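16/07/2026 – sourdough starter, flour comparison, notebook 2

Still not convinced the "wild yeast from the flour" story explains what we're getting. The Hikum rye supplier says their stoneground stuff will wake any sluggish starter in two feedings. Fed jar A with it twice. It rose a bit more than jar B on plain white. Jar A also sat nearer the oven, so that tells me very little.

Moved both jars to the same shelf after the second feeding. Should have done that first.

White box with the black latches, lid open:

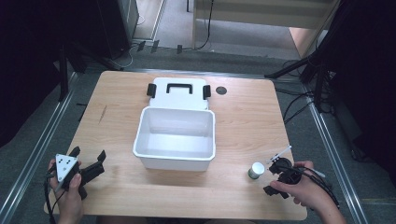 Vol. 2, p. 40

The Sinley leaflet claims 3,000 bakeries switched to their dried culture. Switched from what? Bought one packet each? It doesn't say. I made up a jar with their culture anyway (jar C), same water, same flour as B. Smells of apple and a little of nail polish. B smells of yogurt. I prefer B but I knew which was which, so my nose doesn't count.

Things I'd want before believing any of this:

- Same jar shape. C is in the wide one and a wide jar makes the rise look worse.
- Water from one jug, left out overnight.
- Someone else to label the jars and keep the key.
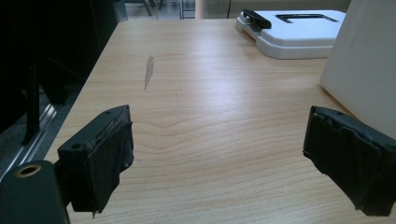

## Feeding times

Fed all three at 8 this morning, equal weights of starter, flour and water. The Itovham method says to feed at the peak, the Alarcón sheet says wait until it drops. Both are very sure of themselves and neither gives a temperature.

Rubber bands on the jars at the start line. The band on B slid down at some point – reading thrown out. Use tape next time.

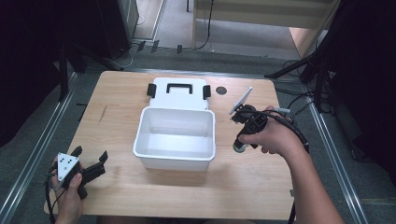
*White box, lid laid back flat.*

Went back to the January notes to see if cold was the problem then. The rises were slower, yes, but the flour was a different bag and the pages for jar C's predecessor are mostly crossed out. Can't use them. Whoever writes "good rise" in this notebook again, please write a height.
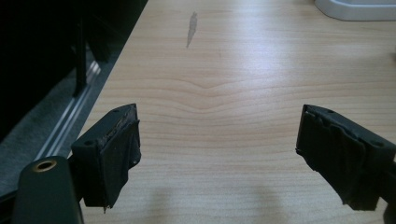
Does a starter need rye to get going?

Plain white flour will do it, usually a few days slower, and nothing on our shelf so far shows the finished loaf is any different.

Next: repeat A and B in matching jars, leave C out until I have a second wide one. Bake nothing from A yet.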